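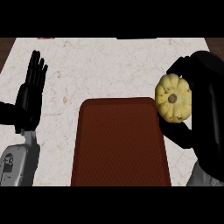
A reader, Baranauskienė, wrote to ask whether my data sheets for /r/ need to record every trial, given that her sessions are short and her groups are mixed. They do not. I sample.

My current sheet takes 20 trials per target, scored plus or minus, with one column for cue level. I stop at 80 percent accuracy over 2 consecutive sessions and move from word to phrase level. Trials with a full model are left out of the percentage. I used to include them, and the February numbers came out too high for two students.

I tried the Plarel app for scoring and went back to paper. It rounds cue levels together, and I can't separate them afterward. 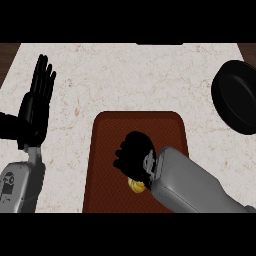
Changes to the sheet

The cue column now sits left of the score, so it gets filled in first. Vocalic /r/ has its own page, split by vowel. Groups get one row per student and up to 60 boxes on a page. The notes line is shorter.

I have not yet redone the sheet for /s/ blends.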